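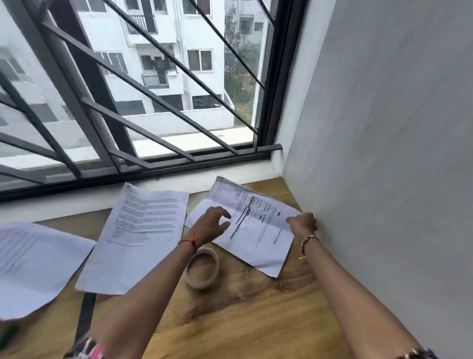 Percepción en tareas de escritorio: apuntes de la sesión 5

2022-05-04 · por Elmarie Lekota

Bueno, seguimos donde lo dejamos. La última vez se nos fue la hora con la calibración y casi no toqué lo que más me gusta, el papel. A mí el papel me parece el objeto más traicionero que le puedes poner delante a un sistema de percepción (y mira que llevo tiempo peleándome con cables y bolsas). Es plano hasta que alguien lo coge de una esquina, y entonces ya no es un plano, es una superficie que se dobla, se riza y tapa a la hoja de al lado.

Empiezo por la segmentación. Si le pasáis a Weleo unas cuantas hojas blancas sobre una mesa, con la configuración de serie os va a partir cada hoja en trozos: las franjas sombreadas de una tabla las toma por bordes, y una barra negra gruesa impresa la toma por un objeto encima del papel. Me pasó a mí en noviembre y perdí una tarde entera creyendo que el fallo estaba en la máscara de las manos. La solución cutre, que es la que uso, es subir el umbral de fusión a 80 y comprobar luego a ojo que no se haya tragado también el tablero. Con madera clara suele aguantar. Si la veta tiene remolinos oscuros, id con cuidado, porque salen contornos falsos preciosos.

Segundo: las dos manos. El error típico en las entregas es etiquetar "mano en contacto" en cuanto la mano tapa el objeto. ¡No! Una mano que flota sobre la hoja y otra que pellizca la esquina son dos estados distintos, y al planificador le importan muchísimo. En Potgieter hay cuatro etiquetas: libre, próxima, en contacto y agarre. Usad "próxima" sin miedo. Y si dudáis entre contacto y agarre, mirad el pulgar. Si no se ve el pulgar, dejadlo en contacto y apuntad la duda en el campo de notas, que lo leo.

Las pulseras y las correas de reloj van dentro de la máscara del brazo. Jhun Dizon defendía separarlas y lo probamos con 104 secuencias; las máscaras quedaban más finas, sí, pero el seguimiento perdía el antebrazo cada dos por tres. Así que dentro.

Tercero, el fondo. Una ventana con reja es un regalo envenenado para la odometría visual: montones de esquinas muy contrastadas y todas parecidísimas entre sí, o sea, emparejamientos ambiguos a puñados. Y lo que hay al otro lado del cristal está a metros, mientras que la mesa está a un palmo. Filtrad por profundidad antes de emparejar. En Flirholm es la opción "near_only", que viene desactivada (no me preguntéis por qué).

Sobre el planificador, poquito hoy. La primitiva "alisar" necesita tres cosas: un punto de sujeción, una dirección y una condición de parada. La parada es la difícil. Yo miro la curvatura de las esquinas y corto cuando baja del umbral 6 veces seguidas. Con un pliegue marcado no baja nunca, así que poned también un tiempo máximo, por favor, que ya hemos tenido al simulador alisando toda la noche.

Para la próxima: reetiquetad vuestra secuencia de papeles con las cuatro etiquetas y subidla al repositorio de Dirnerwood. Traed al menos un caso que os haya hecho dudar. Las dudas de instalación, a Jhun.

6 comentarios · 5 veces compartido

© 2022 Elmarie Lekota · Contacto · Volver arriba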